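Saturday, December
Posted by Demetrius Marchetti
14 shares | 3 comments

The Sistico collection resumed at nine this morning, following two days given over to recalibration. The target for the session was 100 accepted demonstrations of the kitchen tasks. We closed at twenty minutes to six with the target met, which brings the accepted total to 2169. A further 234 remain with the review desk at Lanordale and have not been included.

Operators worked in pairs and changed over every forty minutes. The morning was devoted to pan and lid tasks, and the afternoon to the microwave. Starting positions were varied between attempts in accordance with the revised schedule – the earlier examples were too much alike, and the model trained on them performed poorly whenever the hand began from an unfamiliar height.

Two matters are to be recorded. First, the left glove lost tracking at the thumb on several occasions before lunch. The affected attempts were rejected and repeated. Secondly, the written instruction for the microwave task does not state whether the hand should return to rest before the recording is stopped. Operators had been reading it differently. I have asked Boonchu to settle the wording, and until then all attempts are to end at rest.

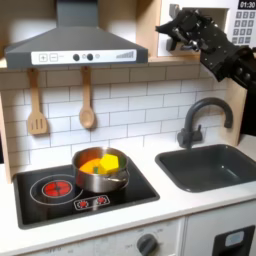 Microwave task, Sistico play kitchen: the hand extended towards the appliance.

Labelling continues to fall behind. Bralell has returned the first batch with comments, chiefly on the point at which a reach is judged to end and contact to begin. I am inclined to accept their definition, although it will mean going back over the November files.

The drives were copied and checked before departure. Spare glove to be fitted on the next working day.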